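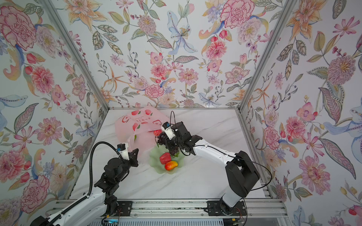
Fruit task on the two-arm bench: grapes in the right gripper, plate and bag on the table.

About the Breltovo Robotics Club

Most school robotics pages promise that your child will be building the future by half term. We would like to be more careful than that. Breltovo is an after-school club for students who want to find out how well robot arms cope with ordinary jobs, and who don't mind finding out that the answer is often "badly".

The club was started by Johanna Lanz, who teaches physics and had sat through one sales talk too many. She still runs it, with Danica Angelovski from the design department. Mesfin Demissie looks after the software and is the person to ask when an arm stops responding.

What we do

We have one bench with a pair of arms on a shared rail, each with a two-finger gripper and a small camera at the wrist. Students pick a household job, write down what would count as doing it properly, and then try to get the arms to do it. The current job is fruit, a plate and a plastic bag. It sounds like something for a toddler. Grapes come as a bunch, so the fingers have to close on something uneven, and a thin bag changes shape whenever it is touched. A mango is heavy for its size and rolls.

Each group runs its task 20 times before it is allowed to call it working. Every run goes in the log, including the ones people would rather forget. Othmane Bouzid, in his final year, keeps the log and has turned down several results that were "basically fine".

We don't show edited videos at open evening. Visitors can watch the bench live, dropped fruit and all.

Competitions

We enter one a year, the Undix Schools Challenge. Last time we came 7th. Saulius Uibo, who led that team, thinks the scoring rewards speed too much and has written to the organisers to say so. We are entering again anyway.

What we don't claim

We can't tell you that the club leads to a job, or better marks. Some members have gone on to study engineering and some have gone off the idea completely, and we count both as time well spent. We are also unsure that homes need a machine to put fruit on a plate. Students are welcome to argue either side, and they do.

Joining

New members start in September. No coding is needed, though patience is. The fee is £80 for the year and covers parts and the competition entry. If that is a problem, speak to Ms Lanz and it will be sorted out quietly.

Page last updated Aug 2, 2019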